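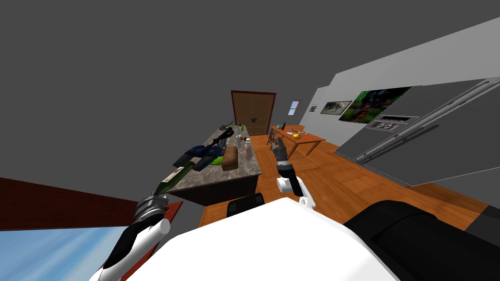
Week 3 – Room acoustics: why a hard room sounds loud. Sound leaves a source in all directions, and only a small part of it goes straight to the listener. The rest meets the walls, the ceiling, the floor and the furniture, and each of these takes away a little energy and sends back the remaining part. A wooden floor and a long kitchen counter in one room give the sound two large, flat surfaces to meet. Please remember that flat does not always mean hard, and for every material you must look in the table.

The time the sound needs to fall by 60 decibels is called reverberation time. For a simple room we use the formula of Sabine:

T = 0.161 V / A

V is the volume in cubic meters and A is the total absorption in square meters. To find A, multiply each surface by its absorption coefficient, then add the results.

Worked problem. A hall has a volume of 293 cubic meters and a total absorption of 28 square meters. T = 0.161 x 293 / 28 = 1.68 seconds. For music this can be pleasant, but for speech it is too long. Many students forget to check the units, so write them in every line.
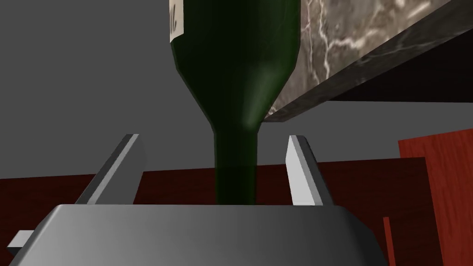

Resonance of a closed air volume. Besides the room itself, small volumes of air can also have their own tone. Hermann von Helmholtz studied this with hollow vessels, and the resonator has his name. A wine bottle, with its wide body and narrow neck, has the right shape. The air in the neck moves like a mass, and the air in the body works like a spring. If you pour in water, the spring becomes stiffer and the tone goes up – try it at home before the next lecture.

In building practice the same idea is used in perforated panels. They absorb well near one frequency, often below 100 Hz if the space behind is deep, and much less elsewhere.

Homework: problems 3.1 to 3.4 in the Björklund notes. Hand in on paper by Jun 10, 2016. Questions to Marit Kvam after the lecture.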